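Closo Teardown Kit for Robot Clubs
Item 1169
By Musum, Dallbridge

The Closo kit gives a student team something to do with a robot arm once stacking blocks has lost its charm. You get a parts holder, a set of task cards and a scoring sheet. You supply the arm, the gripper and a desktop computer that no one will miss. Most schools have a closet full of the last item and have been meaning to deal with it since 2017.

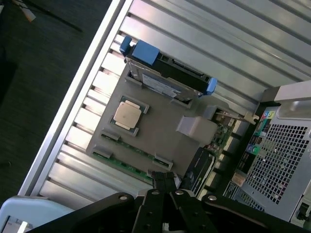

Processor exposed, no cooler attached.

We wrote the task cards with the after-school club at Lindsay, whose members broke our first draft in one afternoon and were very polite about it. Cards start with a hard drive and work up to memory, which looks easy until you have to line up a long thin board with a long thin slot and the gripper has its own ideas. 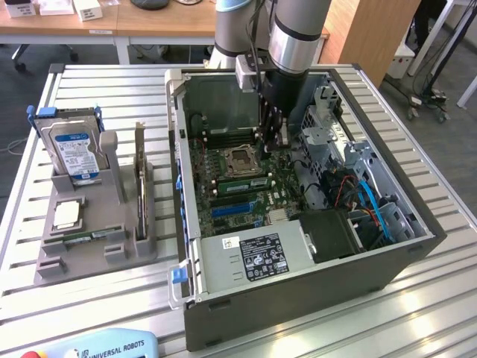
The holder is 3D-printed in gray, with a place for each part, so teams can teach their pick points once and argue about something else. Print files are included for clubs with a printer and patience. Everyone else can order the finished holder.

Scoring runs to 171 points. Teams lose points for dropped parts, for bent pins, and for any use of the phrase "it worked yesterday" in front of a judge.

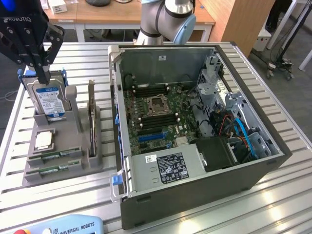 Each round allows 2 restarts. Teams that want a third may have one, at a price listed on the scoring sheet in small type.

In the box: parts holder, task cards, scoring sheet, print files, coach's guide
Not in the box: arm, gripper, computer, snacks
Suits: high school and college clubs
Replacement task cards: sold separately, and yes, coffee counts as wear

Page updated Feb 13, 2021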